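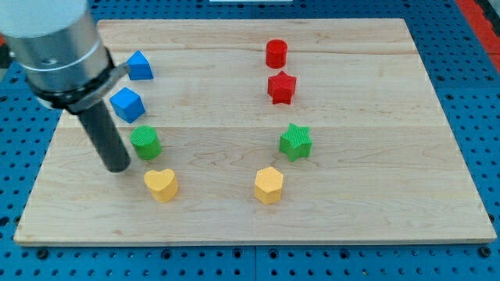

로봇이 프로그램 대기 상태로 멈춰 있을 때 작업자가 보드 위의 블록을 손으로 옮겨도 되는가?

보호 정지가 걸려 있고 펜던트에 그 상태가 표시된 경우에만 가능하다. 대기 명령으로 멈춘 팔은 구동 전원이 살아 있고 다음 명령이 들어오면 바로 움직이므로, 작업 규칙상 '동작 중'으로 취급한다.

티켓 제목: 블록 재배치 후 리셋 시 팔이 즉시 움직임 / 정지 상태 해석 문의
제품: Ulel 셀 컨트롤러, Kollár 테이블 작업 패키지
설치 장소: Caltbridge 시험동
요청자: Fahad Sial
담당: Zarmeena Rajput
우선순위: 높음 (안전 관련)
상태: 해결됨, 문서 수정 반영

최초 접수 내용 (Fahad Sial)

블록 밀기 작업을 반복 운전하고 있습니다. 한 회차가 끝나면 팔이 대기 명령으로 들어가고, 작업자가 블록을 시작 위치로 되돌린 다음 외부 버튼을 눌러 다음 회차를 시작하는 구조입니다. 토요일 오전 운전 중 보호 정지가 한 번 걸렸고, 작업자가 블록을 정리한 뒤 리셋 버튼을 눌렀습니다. 리셋과 동시에 팔이 다음 접근 지점으로 이동했습니다. 접촉이나 부상은 없었습니다. 작업자의 손은 보드 밖에 있었습니다.

컨트롤러 이벤트 목록에는 코드 59가 남아 있습니다. 설명란에는 '보호 정지 해제, 프로그램 계속'이라고만 나옵니다. 확인하고 싶은 것은 두 가지입니다. 리셋만으로 동작이 재개되는 것이 정상인지, 그리고 회차 사이의 대기 명령을 정지로 간주해도 되는지입니다. 현장 작업 지침에는 '팔이 멈춘 것을 확인하고 블록을 옮긴다'라고만 적혀 있습니다.

첨부: 컨트롤러 설정 파일, 입출력 배정표, Fiso 기록 파일

1차 답변 (Zarmeena Rajput)

해당 셀의 반복 운전을 중단해 주십시오. 티켓이 종료될 때까지 수동 저속 모드만 사용하시기 바랍니다.

첨부하신 배정표에서 리셋 입력과 시작 입력이 같은 물리 버튼에 연결되어 있습니다. 이 경우 버튼을 한 번 누르면 보호 정지가 풀리고 같은 신호가 시작 명령으로도 읽힙니다. 코드 59는 고장 코드가 아니며 해제와 재개가 같은 제어 주기에서 처리되었다는 기록입니다.

추가로 필요한 자료:
정지 입력 배선도
자동 모드와 수동 모드의 속도 제한값
버튼 박스를 변경한 이력이 있으면 변경 시점과 사유

요청자 회신 (Fahad Sial)

배선도를 첨부합니다. 자동 모드 속도 제한은 1000 mm/s이고 수동 모드는 50 mm/s입니다. 버튼 박스는 7월에 교체했습니다. 이전 박스에는 버튼이 따로 있었는데 새 박스에서는 배선을 줄이려고 하나로 합쳤습니다. 변경 당시 위험성 평가는 다시 하지 않았습니다. 배선만 바뀐 것으로 분류했습니다.

Fiso 기록을 보면 버튼 입력보다 팔의 이동이 먼저 찍혀 있습니다. 버튼과 무관하게 움직였을 가능성도 있습니까?

2차 답변 (Zarmeena Rajput)

기록 순서는 시각 동기 문제로 보입니다. Fiso는 외부 입력을 묶음으로 저장하고, 귀측 설정에서는 저장 간격이 2000 ms입니다. 외부 입력의 시각은 저장 시점으로 찍히고 관절 값의 시각은 측정 시점으로 찍힙니다. 두 시각을 그대로 비교하면 선후가 뒤집힐 수 있습니다. 컨트롤러 내부 목록에서는 버튼 입력이 먼저이고 이동 명령이 그다음입니다. 사고나 아차사고 분석에서는 컨트롤러 내부 목록을 기준으로 하고 외부 기록은 보조 자료로만 쓰십시오.

정지 상태에 대한 문의는 아래와 같이 정리합니다.

대기 명령: 프로그램이 조건을 기다리는 상태. 구동 전원 켜짐. 손을 넣을 수 없음.
일시 정지: 작업자가 화면에서 프로그램을 멈춘 상태. 구동 전원 켜짐. 손을 넣을 수 없음.
보호 정지: 안전 입력으로 걸린 정지. 입력이 유지되는 동안 재개 불가. 펜던트 표시 확인 후 블록 재배치 가능.
비상 정지: 위험 상황용. 회차 사이의 일상적인 정지 수단으로 쓰지 않음.

첫 번째 문의에 답하면, 리셋만으로 동작이 재개되는 것은 허용되는 구성이 아닙니다. 리셋은 다시 시작할 수 있는 상태로만 되돌려야 하고, 시작은 별도의 의도적인 조작이어야 합니다. 컨트롤러가 이 배정을 막지 않은 점은 제품 쪽 결함으로 따로 등록했습니다.

조치 절차

1. 셀 전원을 차단하고 잠금장치를 건다.
2. 버튼 박스에서 리셋과 시작을 별도 버튼으로 분리한다. 색과 표찰을 다르게 한다.
3. 배정표에서 시작 입력을 상승 에지로만 인식하도록 바꾼다. 눌린 상태가 유지되는 것은 시작으로 인정하지 않는다.
4. 회차 종료 지점에서 대기 명령을 호출하기 전에 팔을 보드 바깥의 후퇴 자세로 보낸다. 엔드이펙터 끝이 블록 사이나 보드 바로 위에 있는 자세에서 회차를 끝내지 않는다.
5. 재배치 요청 스위치를 안전 입력에 연결한다. 스위치를 돌리면 보호 정지가 걸리고, 원위치로 돌리기 전에는 리셋이 받아들여지지 않아야 한다.
6. 설정 파일의 체크섬을 기록하고 변경 이력에 작성자와 승인자를 남긴다.

4번 항목 보충: 막대형 엔드이펙터는 집게가 없어 위험이 낮다고 평가되는 경우가 많습니다. 손가락이 막대 끝과 보드 사이, 또는 블록과 막대 사이에 끼는 경우를 평가표에 별도 항목으로 넣어 주십시오. 블록 모양이 섞여 있으면 각 모양의 모서리에 대해서도 같은 항목을 적용합니다. 별 모양처럼 돌출부가 있는 블록은 접촉 면적을 원기둥과 같은 값으로 계산하지 마십시오.

요청자 회신 (Fahad Sial)

1번부터 6번까지 적용했습니다. 시험 결과입니다.

보호 정지 중 시작 버튼: 반응 없음
보호 정지 중 리셋 버튼, 스위치 유지: 리셋 거부, 경고 표시
스위치 원위치 후 리셋 버튼: 대기 상태로 전환, 이동 없음
리셋 후 시작 버튼: 후퇴 자세에서 이동 시작
시작 버튼을 누른 채로 리셋: 이동 없음
전원 재투입 후 자동 모드: 시작 버튼을 누르기 전까지 이동 없음

마지막 항목은 요청받은 시험은 아니지만 같이 했습니다. 코드 59는 더 이상 기록되지 않습니다. 후퇴 자세를 추가해서 회차 시간이 늘었고, 운영 쪽에서 후퇴 거리를 줄여도 되는지 묻습니다.

3차 답변 (Zarmeena Rajput)

시험 결과는 적합합니다. 후퇴 거리는 정지 거리와 작업자의 접근 방향으로 정해야 하며 회차 시간을 기준으로 줄일 수 없습니다. 자동 모드 속도 제한을 낮추면 정지 거리가 짧아지므로 그 값으로 다시 계산해 볼 수 있습니다. 계산 시 최대 하중과 팔을 가장 멀리 뻗은 자세를 사용하고, 측정값이 있으면 측정값을 우선합니다. 결과가 나오면 새 티켓으로 보내 주십시오. 이 티켓에서는 다루지 않습니다.

작업 지침의 문구도 수정이 필요합니다. 기존 문구 '팔이 멈춘 것을 확인하고 블록을 옮긴다'는 눈으로 본 정지와 안전 기능에 의한 정지를 구분하지 않습니다. 다음 문구를 권장합니다.

'재배치 요청 스위치를 돌리고 펜던트에 보호 정지가 표시된 것을 확인한 뒤 블록을 옮긴다. 보드에서 손과 도구를 치운 뒤 스위치를 원위치로 돌리고 리셋한다. 시작 버튼은 스위치를 조작한 작업자가 누른다.'

두 사람이 함께 작업하면 마지막 문장이 지켜지지 않는 일이 잦습니다. 교대 시 인계 항목에 넣어 주십시오.

변경 관리 관련: 버튼 박스 교체는 안전 관련 입력을 건드리므로 배선 변경으로만 분류할 수 없습니다. 안전 입력, 시작 입력, 리셋 입력, 속도 제한, 엔드이펙터 형상 중 하나라도 바뀌면 위험성 평가를 갱신하고 위 시험을 전부 다시 수행합니다.

요청자 회신 (Fahad Sial)

지침을 수정하고 작업자 서명을 받았습니다. 위험성 평가 갱신본을 첨부합니다. 종료해도 됩니다.

종료 기록

원인: 리셋 입력과 시작 입력의 중복 배정, 변경 시 위험성 평가 누락
조치: 입력 분리, 재배치 요청 스위치 추가, 후퇴 자세 추가, 작업 지침 수정
문서: Kollár 설치 안내서의 '회차 사이 작업자 접근' 절에 정지 상태 구분 추가
후속: Ulel 컨트롤러에서 중복 배정 시 저장을 거부하도록 변경 요청 등록, 검토 중
종료 처리: Zarmeena Rajput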